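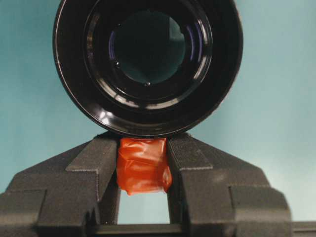 Black tube seen end-on, with dark green glass at the center.

Fiction Workshop II: Crime and Its Neighbors
Handout 3: The Bad Room
Instructor: Fraser Niven

Most of you turned in a first chapter in February, and most of those chapters began in a bad room. Motel, holding cell, the back of a bar in a town called Nunley or Porine. I have now slept, on paper, in a great many stained beds. I have opinions about them.

A bad room has one job, and that is to tell us who walked into it. Grime by itself tells us the writer has read other crime novels. Compare:

(a) The room stank of smoke, sweat and despair. Paint peeled from the filthy walls.

(b) Brunton put his shoes on the windowsill, where he could see them, and slept in his coat.

In (a) we get a smell that no nose has ever picked up. (Please retire despair as an odor. Regret too.) In (b) there isn't one adjective, and I already know he's been robbed in a room like this before.

Adjectives. Last term I marked up a submission of 1,183 words and found the first verb of any consequence on the second page. Until then a lamp flickered. Try cutting every adjective from your opening 50 words, then put back only the ones you miss. You will miss fewer than you think, and "dank" won't be among them.

Waking up. If your hero wakes with a headache and no memory, he has company. You may keep the headache if he does something about it by the end of the first paragraph. Looking in the mirror doesn't count.

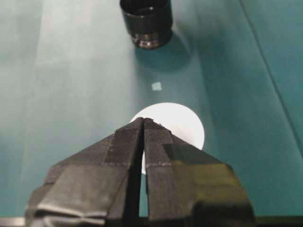

Dark gripper, two fingers meeting at a point.

Similes. One per page, and it has to come from the narrator's own life. A retired plumber shouldn't be comparing the moon to a scimitar. In the Heltora excerpt we read in class, the narrator drives a bread truck, and everything she notices gets weighed, stacked or counted. Go back and look at how she describes the judge.

Dialogue in the bad room. People in trouble talk about the wrong thing. They argue over the ice machine. Let them, for at least half a page, before anyone mentions the money.

For next time
Rewrite your opening so the room appears only through what the character touches.
Keep it under two pages, double spaced, in a font I can read.
Bring 14 copies. The department copier jams, so plan for that.

Due 2023-03-16, at the start of class. Late pages go to the bottom of the pile, under the vampire novella.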